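두 달 써 본 피칼우드 도마 오일 솔직 후기 (feat. 나무 도마 관리 삽질기)

저희 집 부엌에는 나무로 된 게 많아요. 주걱, 국자, 샐러드 볼, 빵 써는 판, 그리고 도마가 두 개. 예쁘다고 하나씩 들이다 보니 이렇게 됐는데, 문제는 제가 관리를 정말 안 하는 사람이라는 거죠ㅋㅋ 설거지하고 대충 세워 놓고 끝. 그러다 올여름에 주걱 하나가 손잡이까지 쩍 갈라졌고, 그제야 오일이란 걸 검색하기 시작했습니다.

처음엔 집에 있는 올리브유를 발라도 되는 줄 알았어요. 실제로 한 번 발랐고요. 일주일쯤 지나니까 빵판에서 묵은 튀김집 냄새가 나더라고요. 베이킹소다로 문지르고 레몬으로 문지르고 볕에 말리고 난리를 쳤는데 냄새가 빠지는 데 한참 걸렸습니다. 식용유는 바르지 마세요, 제발.

그래서 7월에 산 게 피칼우드(Pikalwood) 도마 오일 200ml짜리예요. 미네랄 오일에 밀랍이 조금 섞인 제품이고, 병에 든 액상입니다. 같이 고민했던 건 할리네(Haline)의 고체 왁스였는데, 그건 나중에 친구 것을 빌려서 써 봤으니 밑에 비교도 적을게요.

우선 병 얘기부터. 입구가 너무 커요! 처음 기울였을 때 왈칵 쏟아져서 싱크대 상판까지 오일 마사지를 받았습니다. 그 뒤로는 약국에서 파는 작은 소스통 같은 용기에 덜어 쓰고 있어요. 이 가격이면 펌프나 하다못해 좁은 마개라도 하나 넣어 줘야 하는 거 아닌가요. 라벨도 종이라서 기름 묻은 손으로 몇 번 잡으니까 글씨가 번졌어요. 설명서는 병 뒤에 깨알같이 적혀 있는데, 라벨이 번지면 설명서도 같이 사라지는 구조예요. 저처럼 산 날에 휴대폰으로 찍어 두시길.

냄새는 거의 없어요. 뚜껑에 코를 대고 킁킁하면 양초 같은 향이 살짝 나는 정도? 바르고 하루 지나면 저는 전혀 못 느끼겠더라고요. 향 들어간 오일 싫어하시는 분들은 이 점은 안심하셔도 될 것 같아요.

바르는 법은 간단합니다. 깨끗이 씻어서 완전히 말린 다음, 면 헝겊에 오일을 조금 묻혀서 결을 따라 문지르고, 여섯 시간 두었다가 마른 헝겊으로 닦아 내면 끝이에요. 병에는 네 시간이라고 되어 있는데 저는 그냥 저녁에 바르고 자기 전에 닦거나 해요. 밤새 두는 날도 있고요. 처음엔 얇게 3번을 반복하라고 해서 시키는 대로 했더니 첫날 쓴 양이 꽤 되더라고요. 두 번째부터는 훨씬 적게 먹어요.

헝겊은 낡은 면 티셔츠가 최고예요. 키친타월은 보풀이 붙어서 비추. 특히 샐러드 볼 안쪽처럼 둥근 데는 키친타월이 찢어지면서 하얀 찌꺼기가 남는데, 그거 떼다가 성질 버립니다. 수세미에 묻혀 바르는 분도 계시던데 오일이 수세미에 다 먹혀서 아까워요.

결과물로 말하면, 제일 차이가 컸던 건 주걱이었어요. 허옇게 일어나 있던 게 색이 확 살아나서 남편이 새로 샀냐고 물어볼 정도였고요(안 샀습니다. 이번엔 진짜로). 샐러드 볼도 만족. 반면에 빵판은 올리브유 사건의 후유증인지 얼룩덜룩하게 먹었어요. 이건 제품 탓이라고 하기엔 제 죄가 커서 점수에는 안 넣을게요.

동네 목공 수업에서 만난 데스피나 포페스쿠 씨한테 얼룩 얘기를 했더니, 고운 사포로 한 번 밀고 나서 발라야 한다고 하더라고요. 400방 정도로 결 방향으로만 슬슬. 그 말 듣고 갈라진 주걱으로 연습해 봤는데 확실히 고르게 먹긴 해요. 다만 사포질을 하고 나면 물에 적셨다가 말리고 한 번 더 밀어야 거스러미가 안 올라온대요. 빵판은 날 좀 선선해지면 베란다에서 제대로 해 볼 생각입니다.

이제 할리네 고체 왁스랑 비교해 볼게요. 친구 마와르가 쓰던 걸 반 통쯤 남은 상태로 빌려줬어요. 왁스는 손에 덜 묻고, 바르고 나면 표면에 은은한 윤이 돌아서 보기에는 더 예뻐요. 물방울도 또르르 굴러가고요. 그런데 겨울에는 딱딱해져서 손으로 한참 녹여야 한다고 하고, 틈새나 홈에 하얗게 끼면 이쑤시개로 파내야 해서 귀찮았어요. 오일은 그런 게 없는 대신 효과가 빨리 빠지는 느낌이에요. 매일 물에 닿는 주걱은 3주면 다시 푸석해졌거든요. 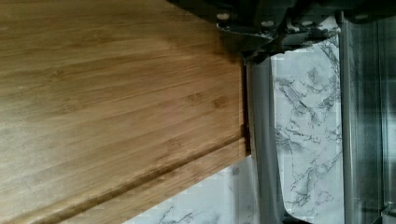 그래서 지금은 섞어 쓰고 있어요. 먼저 오일을 먹이고, 다음 날 왁스를 아주 얇게 한 겹. 번거롭게 들리지만 한 달에 한 번이니까 할 만합니다. 음악 틀어 놓고 부엌 식탁에 신문지 깔고 앉아서 하나씩 문지르면 은근히 마음이 편해져요. 저희 엄마는 그 시간에 낮잠을 자라고 하시지만요.

대나무 제품에도 쓸 수 있냐고 댓글로 물어보신 분이 계셨는데, 네, 써도 돼요. 대신 제 경험으로는 오일을 먹는 속도가 느려서 조금만 발라야 해요. 욕심내서 듬뿍 바르면 겉에서 미끌미끌하게 놀고, 다음 날까지 닦아도 닦아도 묻어나요. 몇 방울로 넓게 펴고, 안 먹는다 싶으면 거기서 멈추시면 됩니다. 그리고 오일 발랐다고 식기세척기에 넣으시면 안 돼요. 저도 알고 싶지 않았습니다...

가격 얘기를 안 할 수가 없네요. 솔직히 싸지는 않아요. 성분만 보면 더 저렴한 대용량 미네랄 오일도 있고, 부엌에 나무가 잔뜩 있는 집이라면 그쪽이 나을 수도 있어요. 저는 두 달 동안 반병 조금 넘게 썼으니 다음엔 리필을 사려고 했는데, 리필이 아직 없대요. 고객센터에 메일을 보냈더니 답은 하루 만에 왔고 친절했지만 내용은 "검토 중입니다"였어요. 리필 나오면 다시 쓸게요.

좋았던 점은 냄새 없는 거, 바르기 쉬운 거, 색이 예쁘게 올라오는 거. 아쉬운 점은 병 입구(정말 왜 이렇게 만들었을까요), 번지는 라벨, 리필 없는 거요. 별점은 다섯 개 중에 네 개 줄게요. 병만 바꾸면 반 개 더 드릴 의향 있습니다!

참고로 제 돈 주고 샀고요, 다음 글에서는 배스틀로(Bastlow) 숫돌 후기를 올릴 예정이에요. 칼 가는 건 오일 바르는 것보다 훨씬 어렵네요. 손가락에 밴드 두 개 붙이고 이 글 쓰는 중입니다.

최종 수정: 2025년 9월 13일

문의는 방명록에 남겨 주세요 | © 2025 나무부엌 살림일기 | 맨 위로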